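4.2 Pledge timing and rule-set completeness

The second part of the analysis concerns how much of a game's rules text is public when its campaign opens. We took 600 tabletop roleplaying campaigns from the Endodik archive and coded each for the share of rules available as a free preview. Campaigns offering only artwork or dice were dropped at this stage. The remaining projects drew a median of 3,389 backers.
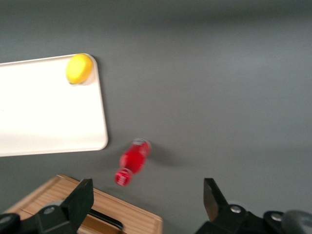
Coding followed the scheme in Section 3. A preview was marked complete if a group could run one session from it without buying anything else. Where a preview pointed to an older edition for its combat rules, it was marked partial – a stricter reading than Brunetti used, and one that lowers the complete group slightly. Supplements to an existing game were compared only with other supplements.

Pledges were then grouped by the day of the campaign on which they were made. Most projects show the familiar pattern of a steep opening, a long flat middle and a smaller rise before closing.

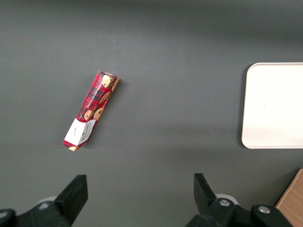
The flat middle is where the two groups differ. Campaigns with complete previews kept a higher daily rate from day 4 to day 9, after which the curves meet again. The effect holds for zines and for hardback books, but it is weak for boxed sets, whose backers seem to respond more to stretch goals than to rules text. Late pledges taken through a pledge manager were left out, as their dates are not recorded in a consistent way.

Figure 4. A white robot arm holding a red bottle over a dark gray table with a tray, a wooden cabinet and a cookie box.
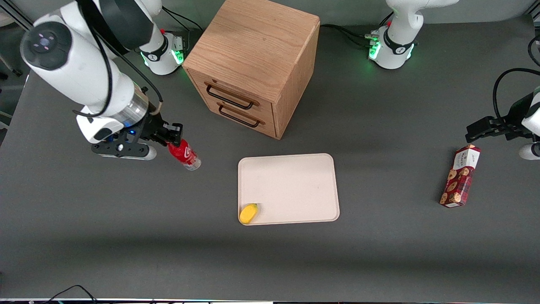
Two limits should be noted. First, designers who release a full preview may also be those with an established mailing list, and the archive holds no measure of list size. Second, previews were coded as they stood in June, and a few had been revised after launch. We checked the revised files against saved copies where these could be found.

The Burkinton zines were coded twice for this reason, with no change in their grouping. A wider question is whether backers read the previews at all.

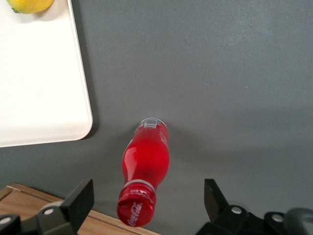 Meredith objects that a download tells us little about reading, and that many backers treat a long preview as a sign that the book is nearly finished. On that view the page count should matter more than whether the rules can be played. Our data allow a partial test, given in Section 4.3, where page count is entered beside preview type.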